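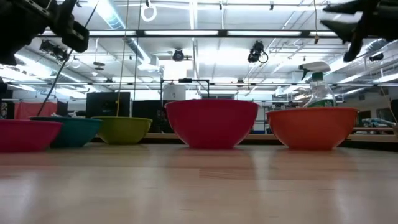

Birkix Bowls: two-arm nesting demonstrations

Version 1.1, Nov 14, 2024
Maintainer: Shuk-fan Huang, Jerstead

Summary

Birkix Bowls contains 848 teleoperated episodes of a two-arm setup nesting plastic mixing bowls on a tabletop. It was recorded to train and test Abella, an action-chunking policy with a learned ordering head. The question behind it is narrow: does predicting the full stacking order before the first grasp reduce dead ends compared with choosing one bowl at a time?

Task

Each episode begins with the bowls separated on the table. The operator nests them into one stack, largest at the bottom. An episode ends when both grippers have been clear of the stack for two seconds. Bowl order and spacing are drawn from a seeded list, so the same start can be set up again for evaluation. Some starts include a distractor object that must be left where it is.

Contents

episodes/ one HDF5 file per episode
splits/ train.txt, val.txt, test.txt
starts/ seeded start layouts, JSON
scripts/ loader, replay and scoring

Of the 848 episodes, 631 are in train. The rest are divided between val and test by start layout, and no layout appears in more than one split.

Fields

obs/images/fixed: RGB, JPEG-encoded
obs/qpos: joint positions, both arms, left arm first
obs/gripper: opening, scaled 0 to 1
action: target joint positions and gripper openings
meta/order: bowl order chosen by the operator
meta/outcome: complete, partial or aborted
meta/distractor: true or false

Images and joint readings are synchronized in software. Offsets of one image step occur in long episodes and are not corrected.

Method

Abella encodes the fixed view once at the start and predicts an order over the detected bowls. The order is held as a conditioning token while the policy outputs action chunks of 16 steps. The baseline uses the same encoder and chunk length with no order token. Both models were trained with a batch size of 3,072 transitions on the train split only.

Result

On held-out layouts, the order token helped most when a small bowl stood between two larger ones. The baseline tended to grasp the nearest bowl and then had no valid place to put it. On layouts already sorted by size, the two models were not distinguishable. Neither model recovers well from a bowl that lands tilted on the rim of another. Per-layout scores are in starts/results.csv.

Known issues

- Aborted episodes are kept. Filter on meta/outcome before training.
- Reflections on the tabletop cause false bowl detections in some layouts. The scoring script masks the table surface; the loader does not.
- Transparent distractors are segmented poorly. Treat their masks as unreliable.
- Episodes recorded in January used an older gripper calibration. The loader rescales them unless raw=True is set.

Usage

python scripts/load.py --split train --skip-aborted
python scripts/score.py --pred out/ --split test

License and contact

Data are released for research use under the terms in LICENSE. Report broken files through the Dundside issue tracker, with the episode number and the loader version.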